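4.2 Where packing takes place

The packing sheets asked each household to note the surface on which a box stood while it was being filled. We had expected tables and floors to account for nearly all entries. In the event, the bed was the surface named most often for items from the bathroom and bedroom, and it came second only to the kitchen worktop when all rooms were taken together. Of the 1,096 boxes for which a surface was recorded, the bed was named for more than a third.

The interviews give several grounds for this. A bed is wide, it is already at a useful height for someone sitting or kneeling beside it, and small things put down on it do not roll far. Respondents in the smaller flats in Gatton also said that the bed was the last clear surface left once the move was under way. One woman put it in these words: "The table had gone, the floor was full, so it all went on the bed and I sorted it there." The same respondent had to clear everything away again each night before she could sleep, and her sheets show the same three boxes opened and closed on consecutive evenings.

A bed is also soft, and this affects how a box can be filled. Respondents who packed books or crockery on a bed reported that the box leaned towards the heavier side and had to be propped with a pillow. For light goods this was not seen as a difficulty. Toiletries, packets and small household items were by far the most common contents of boxes packed on beds, and they are the subject of the rest of this section.

4.3 Small items and the loose stage

We use the term "loose stage" for the period in which things have been taken from their usual place but have not yet been put into a box. In the kitchen this stage is short, as most people lift goods straight from the cupboard into the box. For small bathroom and bedroom items it is much longer. They are carried through in handfuls or in a bag, tipped or laid out near the box, and then taken up one at a time. Figure 3 gives a typical arrangement, with an open box on a patterned bed and small items lying just in front of it.

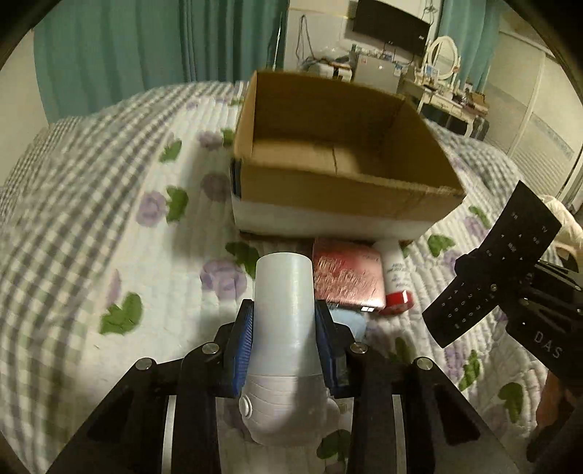
Household Goods and Storage Group, Department of Home Studies, Akasard College

Figure 3. Items at the loose stage beside an open cardboard box. A shiny pink and red package and a white tube or bottle with a red cap lie next to each other on the near side of the box; a white and pale grey cylindrical item is held upright in front of it.

The position of the goods in Figure 3 matches what most respondents described. Things waiting to be packed were placed between the person and the box, within easy reach, and seldom on the far side. Győző Szilágyi, who coded the interviews, marked this as "near side" placing and found it in all but a few of the accounts that mentioned placing at all. The exceptions were mostly people packing in pairs, where one person stood on each side of the bed and the goods were spread along both edges.

Three kinds of handling were reported during the loose stage. In the first, which we call direct packing, each item went into the box in whatever order it came to hand. In the second, items were set out by shape, with tubes and bottles in one place and packets in another, and were packed group by group. In the third, the person looked over each item and decided whether to keep it. This last kind took the longest and was strongly linked to the bathroom, where households came across half-used or out-of-date products they had forgotten.

Containers of rounded or cylindrical shape caused more remarks than any other form. They do not lie still, they leave gaps when stood next to one another, and respondents were unsure whether to stand them up or lay them flat. Those who stood them up gave leaks as their main worry. Those who laid them flat wanted a second layer on top. In the follow-up in February, when the boxes had been unpacked, 16 households reported a leak of some sort, and tubes with flip caps were named more often than screw-topped bottles. Soft packets were spoken of as easy to pack and were commonly kept back to fill the gaps at the end.

4.4 The box itself

Most households used boxes that had already served some other purpose. New boxes were bought mainly for glass and for books. For light goods, people took what was to hand, and wear at the rim or corners was not considered a reason to reject a box as long as the base was sound. Several respondents preferred an older box for toiletries and said that they would not mind throwing it out if something spilled.

How the flaps were dealt with varied a good deal. Some households folded them down outside, some cut them off, and some let them stand up and taped them at the end. Kadri Sproģis noted during the home visits that people working on a bed often wanted the opening free on all sides, as the box sat low against the bedding and a raised flap got in the way of the hand. On a kitchen worktop the flaps were more often left standing and used to hold a sheet of newspaper in place.

Filling was rarely complete in one sitting. The sheets list 3,726 separate small items, and a large share of these went into boxes that were still open at the end of the day. An open box on a bed is then moved to the floor overnight and lifted back the next day, or it stays on the floor and the remaining items are packed there. Where the box was moved, respondents tended to describe its contents less exactly on the sheet, and labels such as "bits" or "bathroom etc." became more common. We return to labelling in Section 5.

It should be kept in mind that the sheets were filled in by the households themselves and that the 50 families in the Hurkon part of the sample were given a shorter form, without the question on flaps. The figures for flaps therefore rest on the Gatton and Agbeko households only. The question on surfaces was the same on both forms.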